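Community Help > Home & Furniture > Drawers and storage

Drawer keeps creeping open on its own, how do I stop it

Posted by Ieuan Rowlands

Got a bedside cabinet secondhand in June. One drawer, on runners, nothing fancy. Wood body, cream top, finger notch in the drawer front instead of a handle. Problem is the drawer won't stay shut. I close it at night and by morning it's out an inch or so. Not falling out, just creeping.

Floor is old boards and they do slope, so that's probably part of it. But the other cabinet in the room stands on the same boards and its drawer stays put. Also this one gets stiff about halfway if you pull it from one side. So it's loose when I want it tight and tight when I want it loose, great.

Things I tried already: folded card under the front feet (helped a bit, looked awful, card went flat in a week). Rubbed a candle on the runners, which fixed the stiff part for maybe two days and made the creeping worse. Obviously. 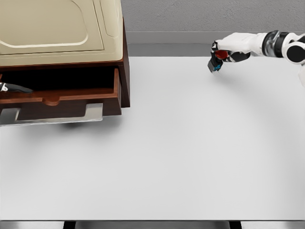
I don't want to drill the front or put a latch on it. Don't really want to spend much either, the whole thing was cheap. Is there some kind of catch that goes inside? Or do I sand something? I have a hand plane but I'm not good with it. I have 800 grit paper left over from another job if that's any use.

Also it smells a bit inside, kind of like old cologne. Not the main question but if anyone knows.

2 answers

Elis Mostyn

Ok so two seperate problems, don't mix them up.

Creeping first. Put a level on the cabinet top, front to back. If it's leaning forward at all, fix that before anything else. Not card, card squashes. Use plastic shims or the stick on felt pads, stack them under the front feet till the bubble's a hair toward the back. You want it leaning back very slightly. Check side to side too while you're down there, a twisted cabinet makes the drawer rack and that could be your stiff spot.

If it still creeps after that, small magnetic catch. Goes on the inside of the back, where the drawer stops. Magnet on the cabinet back, steel plate on the back of the drawer. Nothing shows from the front. Get a weak one. With only a finger notch to pull on you'll hate a strong magnet, you'll end up dragging the whole cabinet across the floor. Screws have to be short, measure the back panel, it might be thin. If it's really thin glue a little block on first and screw into that.

Cheaper version: a strip of felt glued along one runner toward the back, so there's some drag for the last bit of travel. Takes ten minutes. Wears out eventually, then you do it again.

Now the stiff part. Take the drawer right out. Look along the bottom edges for a shiny patch, that's where it's rubbing. Scribble pencil on the runners, slide the drawer in and out a few times, see where the pencil gets scraped off. Sand just there. 800 is way too fine, you'll be there till Christmas. Start with 120, then 220, then wax. Leave the plane alone, easy to take off too much and you can't put it back.

Wax only the front half of the runners btw. Leave the back bare so it grips a bit when it's shut. That's likely why your candle made it worse, you did the full length I'm guessing.

Smell: drawer out, open window, baking soda in a saucer inside the cabinet for a few days. If it's soaked into the wood, one thin coat of clear shellac on the inside surfaces. NOT the runners.

Pasasus

Mine did this, I just put heavy books in the drawer. Didn't really work but it was slower.

Would agree on the felt. Self adhesive kind is fine, 5 minutes with scissors. Clean the wood first or it peels off, mine did twice before I figured that out.

Comment from Ieuan Rowlands

Thanks both. Level says it leans forward, more than I thought. Got shims under it now and the drawer stayed shut last night. Yes I did wax the whole runner, oops. Will do the pencil thing when I get some 120.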